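We use cookies to remember your preferences and count visits. By continuing to read you accept our cookie policy. Accept | Manage settings

Review: the Bisgaard two-finger gripper, after one summer on the bench

I went back and forth on this one for most of the spring. Our shop is small (we do short runs of trays and inserts for other small shops) and the arm had already eaten most of what I'd set aside for the year. So when it came time to pick a gripper I had two quotes open side by side: the Bisgaard at $766 and the Zarkavetti at quite a bit more than that, with a nicer case and a longer brochure. I bought the Bisgaard. I'd buy it again, with a couple of grumbles that I'll get to.

First, the money, as that's what I was hunting for when I read other people's reviews and hardly anyone gave it. The gripper was $766. Shipping was $43. Then came the part I hadn't planned for, which was everything between the gripper and the arm — adapter plate, cable, a spare set of finger pads and a little wrist camera with its bracket. That lot came to $637. So if you're filling in a line on a spreadsheet and you've put down only the price of the gripper, go back and nearly double it. I wish I had! I spent an unpleasant Monday moving numbers between columns and pushed our new label printer back to September.

Setup was easier than I feared. The manual is short and the drawings are good, and the screws on the palm plate are easy to get at with an ordinary driver, so swapping things around doesn't mean taking the whole hand off. The software found it on the second try. My friend Brynhildur Vestergaard, who runs a bigger shop than mine and has strong feelings about cables, told me to order a longer one than I thought I needed, and she was right about that.

Now the work itself. We use it for picking flat-bottomed trays off a table and setting them down again, over and over, and for that it's been great. The parallel linkage keeps the pads square to the part through the whole stroke, so I'm not fiddling with angles every time the tray size changes. It opens nice and wide for something this compact. With thin stuff I'm less happy. Card stock and paper labels are a pain, and I ended up lining those up by hand, which I could have done for free. If your job is mostly sheets, look at suction cups and save yourself the trouble.

My other grumble is the finger pads. They're fine, they grip well, but the spares only come as a full set, and the wait for mine was 10 days. Order them with the gripper. Flunotdale (the reseller I went through) was pleasant on the phone but couldn't hurry it along.

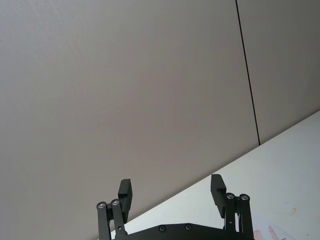
I'd also put some money into the table, and I mean that seriously. We started out on an old Fustarwood workbench that had a wobble I'd stopped noticing years ago, and the arm noticed it right away. A plain, solid, light-colored top has made more difference to my mood than any setting in the software. Budget for it up front if yours is as tired as ours was.

Would I have been happier with the Zarkavetti? Maybe, on the thin parts. Brynhildur has one and likes it a lot, but her jobs pay for it and mine don't — at least not this year. For trays, boxes and blocks the Bisgaard does what I need and I've stopped thinking about it. Four stars, with the missing one for the pads. I'm pricing a second set of adapters now and will add the numbers to this page once I've got a quote in hand.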